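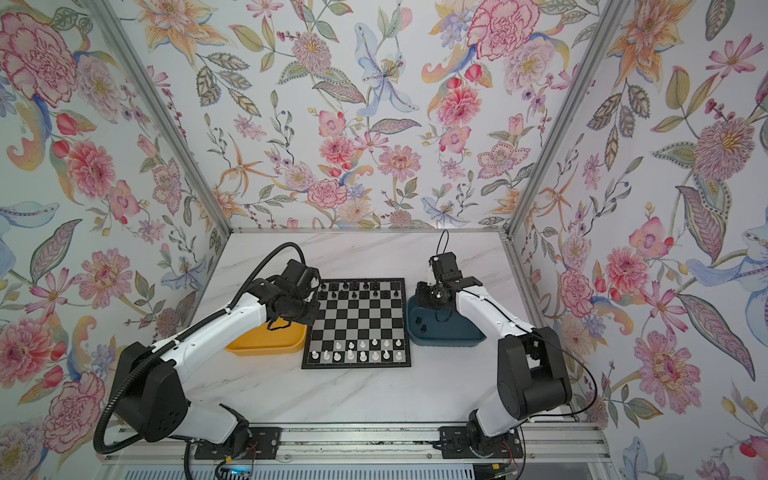 Traltstead Teaching-by-Hand Group
Minutes of the meeting held on 21 February 2026

Everyone was made very welcome, and apologies had come in from Liltden, who hope to be with us next time. The July minutes were agreed, after a good long chat over the spelling of Cesora.

1. Chess task
We were delighted to hear that the store of recordings now stands at 1506, up from 1438 at the last count. All of them were made by remote control, one person steering both arms, and it was felt (quite warmly!) that the newer ones are a good deal smoother. Slow, steady closing of the fingers is still what we ask of everybody, and please do pause before lifting a piece.

2. Back rank pieces
There was a lovely, rather lengthy talk on how to come down between tall neighbours such as the king and the bishop, and whether to watch the wrist view or the wide one. 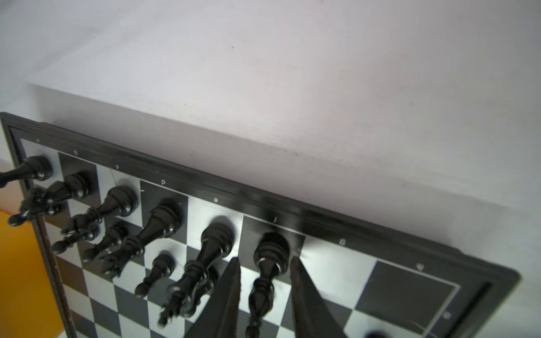 Innes felt that newcomers should begin with the wide view and only move to the wrist view once their hands had settled, and asked for 2 practice turns before anything is saved. Agreed by all.

3. Next steps
Innes to rewrite the steering notes and send them to Liltden.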